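The small table against the wall
Homes, September 2010

Ask anyone in a converted workshop what they did about the brick wall and you will hear the same thing: they stopped trying to hang things on it.
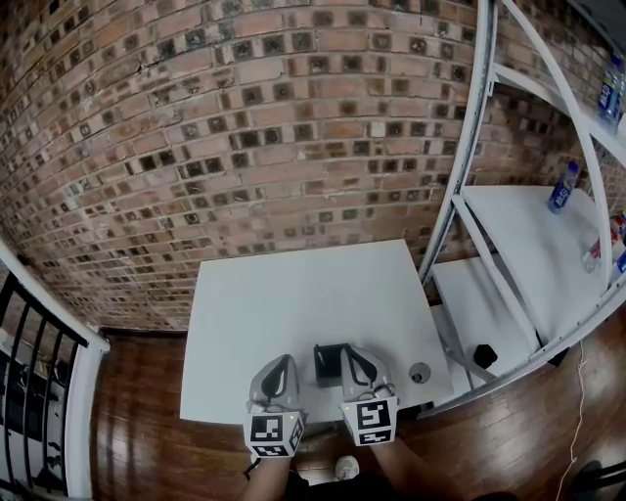

Old brick crumbles when you drill it, and plenty of people give up after the third hole. At Cladero, a building of 11 flats, most tenants have settled on a white square table and a set of open metal shelves, and left the masonry alone.

White helps. Reddish brick over a glossy wooden floor can make a room dark by mid-afternoon, and a pale table top gives back some of the light. Keep it small. A table you can walk round does more work than a long desk.

Shelves should start at table height, so the lower one serves as extra surface. The upper one takes whatever you reach for often, a water bottle included. Check the load first. The cheaper units hold up to 40 kilos, less if the floor is uneven.

Small boxes and lids can stay on the table until you need it for supper.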